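Watch party at our rec hall – sound is way behind the picture, please help

Marina Christodoulou

Hi all. We're doing a watch party for the away playoff game, Saturday, doors at 5, in the Culholm rec hall. First time trying this. We have a projector (borrowed, 768 lines or whatever the older ones are) and the game comes in through a streaming box. Sound goes out of the box to a wireless speaker at the back.

Did a test last night and the sound is late. Like you see the shot go in and then the horn comes after. Not a little bit, everybody noticed. Also the picture looked washed out until the sun went down.

What I tried so far
– restarted the box, twice
– moved the speaker closer
– turned off "enhanced audio" on the box, no diffrence

Room is set up for 105 chairs, we have 123 people signed up, so I can't really do it on a TV. Budget is 500 total and most of that is already pizza. Is there a cheap fix or do I need to rent something? Also do we need any kind of permission to show the game? Someone on the parents' thread said yes and now I'm worried.

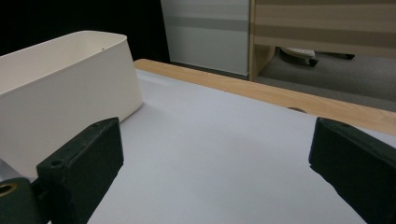

Page last changed: April, 11:40 pm

Rundholm

It's the wireless speaker. Moving it closer won't do anything, the delay is in the wireless part, not the distance. Run a cable. Most projectors have a little headphone size audio out, use that and not the box, then the projector holds the sound back to match its own picture. Long cable from the projector to the speaker's aux jack, tape it down along the wall. Should be cheap, any hardware store or music store.

If the projector has no audio out then cable from the box. You might end up with sound slightly EARLY then. Look in the box settings for audio delay or audio sync and nudge it till the ball bounce matches. Free throws are good for this, nice and slow.

Picture: put the projector in the brightest mode, it's usually called dynamic or presentation. Colors get ugly but you can see the ball. And cover the west windows if there's any, black trash bags and painters tape worked for us.

One speaker at the back is weird by the way. People look forward and hear the announcer behind them. Put it up front by the screen, up on a table.

Yan

just use a TV, projectors are bad for sports

Fasar

Re permission – depends who you're streaming from. The regular home subscriptions mostly say personal use only, it's in the terms. Ask the team's community office first, ours said yes to a free event and even sent a box of T-shirts. Don't charge at the door till you have an answer. I'm not a lawyer, etc.

Agree with Rundholm on the cable. Also plug the streaming box into the router with a wire if you can. Almost everyone there will be on the hall wifi with their phones and that's when it starts buffering, usually 4th quarter. And turn off score alerts on your own phone, ask people up front to do the same – the stream runs behind live and somebody WILL yell before the shot.

18 more people than chairs is fine, some never show. Check the posted capacity by the door tho.

Marina Christodoulou

Cable did it!! Projector had the audio out, it was under a rubber flap. Sound matches now as far as I can tell. Speaker moved up front too. Emailed the team office, waiting to hear back. Still need to do the windows, thank you both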